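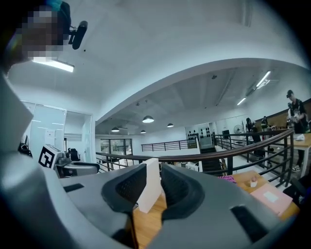 Student build thread: hand-held gripper and the block stacking event

Home Forums Student Projects Competitions Search
January, by Csaba Kovács
25 replies | 198 shares

Csaba Kovács
Hi everyone! I help out with the robotics club at Wendthorpe and we finally have enough working that I feel OK starting a thread. Our entry for the Kozma round is a hand-held gripper, so the students pick things up by hand with the tool, we log what the fingers do, and later on the arm team tries to get their arm to do the same thing. We call the gripper Lotska. It went through a lot of names and this is the one that stuck.

The white block is one of the practice pieces for the stacking task. The task is easy to write down: pick a block, bring it over standing up, put it on the stack, let go without knocking everything over. The letting go part is where we lose most of our points. I am so happy with how the body came out though, all those rounded corners, the first version had an edge that dug into your palm after ten minutes.

Stuff I would love opinions on:
- finger pad shape (we use curved, cup-shaped ones)
- how to teach new students to hold it steady
- whether anybody has a decent way to score "gentle"

pintle_kate
Oh this is great! I judged a Kozma round once and the stacking table was always the loudest one. Curved pads on a flat-sided block is a brave choice, I have to say. Do you only get contact at the rims?

Csaba Kovács
Mostly at the rims, yes. The other object set in the event is cups and balls and the cupped pads are wonderful on those. We wanted one pad for everything so nobody has to swap in the middle of a run. Swapping eats your time and the screws are tiny.

torquewrench9
I'm going to disagree with the pads. If the block can rock even a little in the fingers you will never release it cleanly, because you don't know which corner is lowest. It's leaning a bit in your picture, and that lean is going straight into the stack. Flat pads, thin foam, done. My students fought this for a whole season.

mossyrelay
I don't think a lean is a big deal while you're carrying. What matters is the last bit before it touches down. We let the block settle against the one underneath with a loose grip and then open. Works with round pads too.

torquewrench9
"Let it settle" works with a patient 16 year old on a good day. It doesn't work on an arm, and the arm is the whole point of recording this.

mossyrelay
Why wouldn't it work on an arm? You hold lightly, you go down slowly, you stop when it touches. Our arm does it. It's slow and it looks silly but it does it.

torquewrench9
How slow?

mossyrelay
28 seconds for one block, haha. OK, point taken.

Csaba Kovács
28 seconds would put us dead last but I kind of want to see it!! We tried flat pads in the fall. Blocks got better and the balls went all over the floor. One of the girls suggested a cup with a flat strip down the middle and I printed two of those last night. They look like tiny shoehorns. Will report back.

benchpress_lu
What's the texture on the current ones? It looks like mesh. Printed in, or something you glued on?

Csaba Kovács
It's part of the print, we just put the pattern in the model. The finer version clogged up with lint from people's sleeves, so we went coarser. Washing them with dish soap helps more than I expected. We do it before every practice now.

benchpress_lu
Stealing the dish soap idea. We use tape and replace it constantly.

new_here_ola
Hi, first post! I'm in a club that is just starting out and we have no money for an arm. Is it worth building only the hand-held part? It seems like so much fun but I don't want to spend the whole semester on half a robot.

Csaba Kovács
Ola, YES. Please do it. Ours was only the hand-held part for a full year and it taught the kids more about fingers than anything else we did. You find out very quickly what your own hand does without asking you. Try picking up a block with one of these and setting it down on a stack, and you'll notice you've been cheating with your fingertips your whole life.

pintle_kate
Seconding this. Also the hand-held division is usually smaller so you get more table time with the judges, and most of them love to talk.

torquewrench9
I'd say the opposite for a first year, sorry. Get a cheap two-joint arm running, even a bad one. Students want to see something move by itself, and if nothing moves by December half of them leave. I've watched it happen.

mossyrelay
Depends on the students? Mine are happy to sit and stack blocks for two hours as long as there is a leaderboard.

new_here_ola
There will be a leaderboard then! Thank you all. Csaba, how do your people keep it steady? Mine would be shaking all over the place.

Csaba Kovács
What works for us so far:

Elbow in against your ribs. Look at the block and leave the tool alone, it'll follow. Breathe out on the way down. Close the fingers before you lift your arm (everyone tries to do both at once the first day). Change people every few minutes, because tired hands give you ugly logs and you won't notice till later.

We also practice out in the open upstairs with people standing around and chatting. I used to want a quiet room. Then we went to a scrimmage, there was music playing, and three of our best stackers fell apart. Noise all the time now.

benchpress_lu
Is the black and white square on the white box for tracking? We've had awful luck with markers like that under ceiling lights. Ours wash out at certain angles.

Csaba Kovács
Yep, that's what we use them for. Matte paper helped us a lot. The shiny labels were hopeless. Angle it toward where you're working and make it bigger than you think it needs to be.

cluvau_mike
Hello from the Cluvau club, we're in the same round as you! Our logs are a mess at the moment, how many grabs did you record before you trusted anything?

Csaba Kovács
Hi neighbors! We're at 3333 grabs. I didn't plan that, I looked at the counter when we packed up and made everybody stop so it would stay there overnight. I started believing the data long before that, once two different students' runs looked alike when I plotted finger opening against time.

torquewrench9
How many of those were thrown out?

Csaba Kovács
Plenty. We keep the dropped ones in their own folder though. The arm team asked for them.

torquewrench9
OK, that I like. Most teams delete the failures and then wonder why the arm has no idea what a slip is. Still want you to try foam.

mossyrelay
He's never going to stop about the foam.

pintle_kate
On scoring gentle: one team I judged put a full paper cup of water beside the stack and lost points for ripples. Completely unscientific and the students adored it.

Csaba Kovács
Oh no, we are doing that at the next practice. I'll bring towels. The shoehorn pads are on now, first try was one good stack and one block under the radiator, so the jury is out. More when I have real numbers!

cluvau_mike
Bring both sets to the round, I want to try them on our blocks. Ours have slightly rounded edges from being dropped so much

Page 1 of 1 Reply Back to Student Projects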